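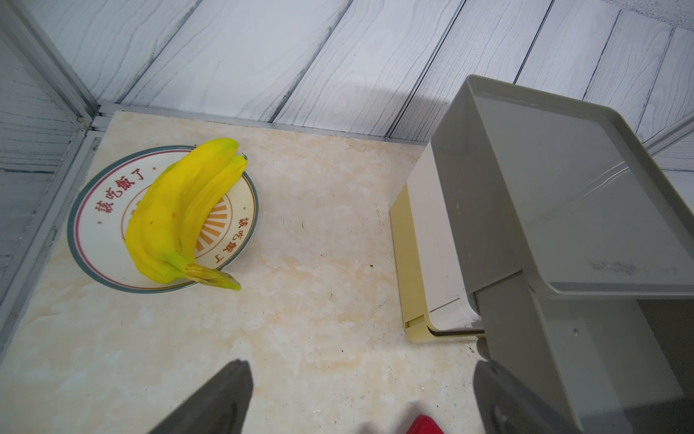

Minutes of the Kitchen Users' Meeting, Madham House

Date: 2022-01-18
Place: ground floor kitchen, Madham House
Present: Sum-yee Chang (chair), Siu-fong Chien, Juniper Fitzsimmons, Quentin Guillot (minutes)
Apologies: Yu-ting Lu

1. Minutes of the last meeting

The November minutes were agreed with one change. Under item 4, "Silham Room" should read "Silham corridor". Quentin to correct the copy on the noticeboard.

2. Matters arising

The dripping tap has been repaired. The second key to the store cupboard has still not been found. Siu-fong had asked the Gultness office for a copy and was told to fill in a form, which she has done. No date given for the new key.

The notice about washing up has been rewritten in larger type. Juniper felt it was still too long. Left as it is for now.

3. Worktop

Sum-yee reported that the marble-patterned worktop is not being wiped down as often as it should be. Crumbs and small bits are being left on it, and they are hard to spot against the pattern. Juniper said that people tend to wipe the middle and miss the far edge, where the surface meets the wall and the metal rail runs along it. A cloth alone does not get into the join. It was suggested that a small brush be kept under the sink for this.

Siu-fong asked whether the spray cleaner now in use was suitable. Quentin had checked the bottle and found nothing against it, but it should not be left to stand. The tub of scouring powder is to be taken away so that it is not used on the worktop by mistake.

Agreed: everyone using the kitchen wipes the worktop before leaving, including the back edge. Juniper to buy the brush.

4. Wall panels

The grey wood-grain panels can be cleaned with a damp cloth. Tape is not to be put on them. Two people had stuck up lists before Christmas and these have been taken down and put in the drawer. Anyone who wants theirs back should collect it by the end of the month.

Quentin asked if a few hooks could be fixed to the panels for tea towels. Sum-yee was against any drilling. A free-standing rail would do the same job. Quentin to look at prices and bring them to the next meeting.

5. Plates and crockery

There was a discussion about the round plate with the dark rim and the sunburst in the centre, which has been out on the worktop with the bananas on it. Juniper asked what the writing said. Siu-fong explained that 该吃饭了 means "time to eat", and that it is printed twice around the plate. Several people have asked where it came from. Sum-yee said it was bought from Taşdemir with the last lot of crockery and belongs to the kitchen, so anyone may use it.

Juniper thought it should be kept as the fruit plate, as it looks well on the worktop and is a good size. Siu-fong would sooner see it used for meals, given what is written on it. After some talk it was agreed to leave it as the fruit plate until the spring and then think again.

The remaining plates are to go back in the cupboard to the left of the sink, large ones at the bottom. Chipped plates should be put in the box by the door and not returned to the shelf.

6. Fruit

A short item. Fresh fruit bought from the kitchen money is to be kept on the plate and not in carrier bags. Bananas past their best may be taken home by anyone who wants them for baking. Yu-ting had sent a note asking for apples or pears as well, and this was agreed. Siu-fong to add them to the shopping list.

7. Money

The balance at the end of December was 360. Of this, 10 was set aside for the brush and new cloths. Sum-yee reminded the meeting that receipts should go in the envelope on the day of purchase - two were missing last month and had to be guessed at.

8. Any other business

Juniper asked that the kitchen be kept free from 11 on the morning of the Silham lunch so that the food can be set out. Agreed.

Quentin asked for a list of what is in the store cupboard. To wait until the second key arrives.

Actions

Quentin - correct November minutes; prices for a tea towel rail
Juniper - brush and cloths
Siu-fong - apples and pears on the shopping list; ask again about the key
Sum-yee - remove scouring powder

Next meeting to be arranged by Sum-yee once the Silham lunch is over.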